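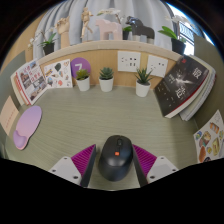 Wirkstead Friends and Dating Board
Moderators' meeting, January
Started 7.30 pm

Present: Detlef Kröger (chair), Anthea, Moses, Lou, Pritpal (notes)
Apologies: Drummond

1. Notes of the last meeting
Agreed, with one change. Item 5 should have said that private messages are kept for 28 days after an account is closed. It said "deleted straight away", which is wrong. Pritpal to correct the copy on the board.

2. Members moving to other chat services
Moses said more new members are giving out a Susura name in their first or second message and asking the other person to carry on there. Once they have moved we can't see what was said, and we can't do much if there is a complaint.
Lou did not want a ban. Plenty of people prefer to chat on their phones and she met her own partner that way. Anthea would like a ban for new accounts only.
Agreed: new members may not post or send outside contact details for their first 14 days. After that it is up to them. Moses to write the wording and pass it round before it goes up.

3. Lapsed accounts
There are some 200 profiles where the member has not logged in for over a year. Members have complained about writing to people who never answer. Detlef suggested hiding these from search and sending one email to each. If they log in again the profile comes back as it was.
Anthea asked what happens to paid-up members who have lapsed. Detlef thought there were very few and will look them up.
Agreed in principle. Detlef to ask Tesavex if it can be done in the current version of the site or if we have to wait for the spring update.

4. Complaint from a member
A member was unhappy that her post in "Missed connections" was taken down. She had named the café and the shift the man worked. Lou took it down and explained why in a message. The member says other posts have named workplaces and stayed up - this is true of two from last summer.
Agreed: Lou was right to remove it. The two older posts to come down as well. Detlef to reply to the member and say sorry for the uneven treatment. She can post again without the name of the café. 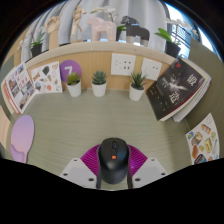
5. Meet-up evening
The last one was well liked but too loud to talk by the end. Pritpal has asked for the back room at the same place and is waiting to hear. Start time to move to 6.30 pm for people with a bus to catch.
Lou asked for first names only on the badges, no board names. Moses disagreed, as most people only know each other by board name. Left until Drummond is here, as he does the badges.

6. Welcome message
Still too long. Anthea to cut it down and put the part about blocking someone nearer the top.

7. Any other business
Detlef is away for part of next month. Moses will cover the report inbox.
The link to the meet-up page in the side menu goes to last year's. Pritpal to fix.

Closed 8.50 pm. Next meeting date to be agreed by email.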